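Handheld gripper, two-finger: pads keep walking up the fabric
Workshop Builds > Robotics & Automation > Grippers and end effectors

slackline_otter
Posted Friday, December 2025

Carrying on from my June thread, which got locked after the argument about threadlocker.

The handheld gripper is finished, in the sense that I have stopped buying parts for it. Two black fingers, angular open frames, navy pads at the tips, trigger in the handle. The fisheye camera sits behind the fingers and records while I go through the house picking things up like a very slow burglar. The plan is still to collect enough grasps to train the arm on, once the arm has a second joint that works.

Blocks are fine. Mugs are fine. Cloth is where I lose my temper. I squeeze, the pads come together, and they slide up over the fabric and close on nothing. Out of 132 tries on clothes I got 21 I would call a grasp, and I was being generous with myself. 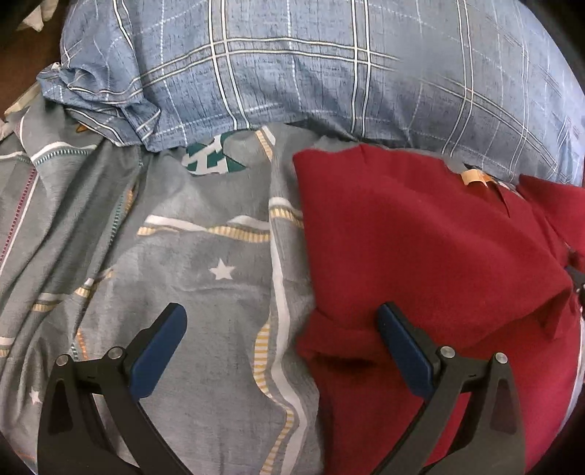 Red fleece on the gray duvet, right pad in a fold, left pad still over on the duvet.

Pads are Trorkari, the medium ones. Trigger spring is whatever came in the kit. What would you change first: pads, spring, or hobby?

breadboard_widow
Your left finger is on the bedding. Close from there and you are asking it to drag across the duvet, find the edge of the sweater and pinch the lot. I'd have both tips on the red before touching the trigger.

slackline_otter
It's a fleece. But yes. My thinking was to straddle the edge so the near finger could scoop under.

breadboard_widow
Scooping needs a thin tip. Those are rounded pads. You built a pair of thumbs.

kettle_and_torque
Disagree with widow. Straddling an edge is a perfectly good way to start if the pad on the far side has something to push against, and a fold is exactly that. I'd blame the pads. Smooth rubber on fleece is hopeless, fleece on fleece is worse. Cut a strip of the Kellisar grip sheet, the pebbled one, and glue it over the faces. Took me one evening and most of a fingertip.

nine_volt_nan
Before anybody glues anything, check the pads aren't rocking. I can see screw heads on both fingers, one by the base of the pad on each. If those have backed out even a little, the tip tilts when you load it and walks up the cloth just the way you describe. Snug them and try 9 more before you spend money.

slackline_otter
I did them up when I built it.

nine_volt_nan
In June.

slackline_otter
...going to get the screwdriver.

paulownia
Different question. Why the bed? It's about the softest thing in the house. You push down, everything under the pad goes down with it, and you never get any real pressure on the fold. I do all my cloth work on a table at the Wilstead shop with one towel under it, and it's night and day.

slackline_otter
Because clothes live on the bed. I want the arm to tidy the bedroom. If I train it on a table at Wilstead it will be brilliant at tidying a table at Wilstead.

paulownia
Sure, but learn to grasp first and learn to grasp on marshmallow second. Nobody's first driving lesson is on ice.

kettle_and_torque
Mine was. With otter on this one, though. Record it where it's going to be used. A plaid pillow and a patterned duvet with stars on it is the kind of clutter the thing has to cope with, and a bare table teaches it nothing about that.

breadboard_widow
It will have to cope with 4000 clips of somebody missing a fleece.

slackline_otter
I delete the misses.

breadboard_widow
Don't! Tag them and keep them. The Onyeka scripts let you mark a clip as failed and leave it out of training, and you'll want those later when you're trying to work out what it's doing wrong. I binned mine and regretted it for months.

slackline_otter
Some of them have commentary on the audio that I would prefer not to archive.

nine_volt_nan
Well? Screws?

slackline_otter
Left one took nearly half a turn. Right one was fine. I would like it noted that I am only half an idiot.

Did your 9 on the same fleece, same bed, both tips on the red to begin with. Got 5. I know I changed two things at once — kettle, don't start.

kettle_and_torque
You changed two things at once.

nine_volt_nan
Now put the left finger back over the edge and do another 9 with the screws tight. Then we'll know whether widow gets any of the credit.

breadboard_widow
I'll take it either way.

slackline_otter
Tomorrow. I need the bed for its other purpose.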